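Hi all – time for the July update on the Sistby household starter sets, and it's been a busy stretch!

We've now sorted 1,054 donated pieces out of the 3,000 we promised you in the plan, and 67 complete sets have gone out from the Drarkberg storeroom. I'd hoped to be further along, but clothes slowed us down (so many hangers, so few of them matching) and I spent most of two afternoons just pairing up plates. The kitchen side is moving much faster now that everything gets laid out on a table before it goes into a carton.

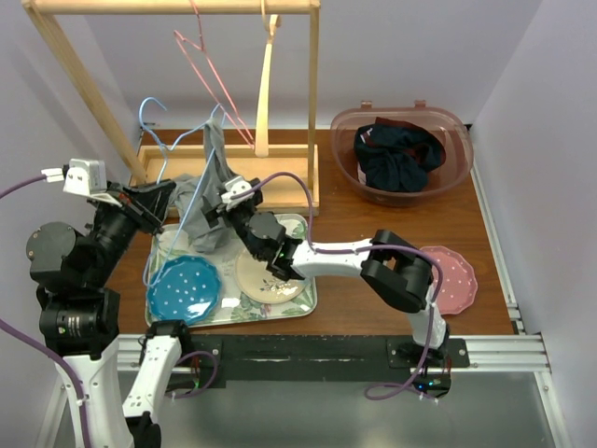
Plates, hangers and clothes on the sorting table, with the floral serving tray in the middle.

I've stopped worrying about sets that match perfectly. A teal-blue polka dot plate and a beige one with a little flower motif look lovely together on a green and white tray, and families tell us they like a bit of color. Clothes go in plastic tubs until we get to them, and the small wooden rack takes whatever hangers we're keeping, wire or wood.

Money-wise we're fine. We spent $555 on cartons and paper from Clorkico, a little under budget, and I'd like to put what's left toward a second rack if you're OK with that – just let me know.

Next up is the Ninh building, where the first move-ins are planned for next month. Bedding is still our weak spot. We have plenty of pillowcases and hardly any sheets, so I'm putting out another call for those before we start packing.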